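The planner stopped sulking

Spent the whole evening on the wrist view again. My blur check was binning frames whenever the arm moved quickly, so the planner kept working from an old guess — maddening! I now score the fingers and the background separately.

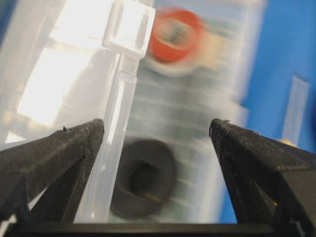 What's next

Selina reckons the side view should choose the approach and the wrist view should only do the last bit. Clear plastic is still a pain for my depth code, lid especially. 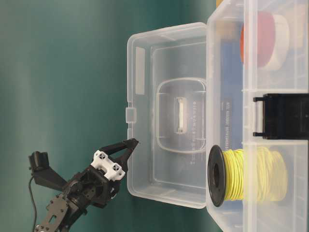 I've got 616 frames left to label, then I'll push the branch and pester Otis for a review.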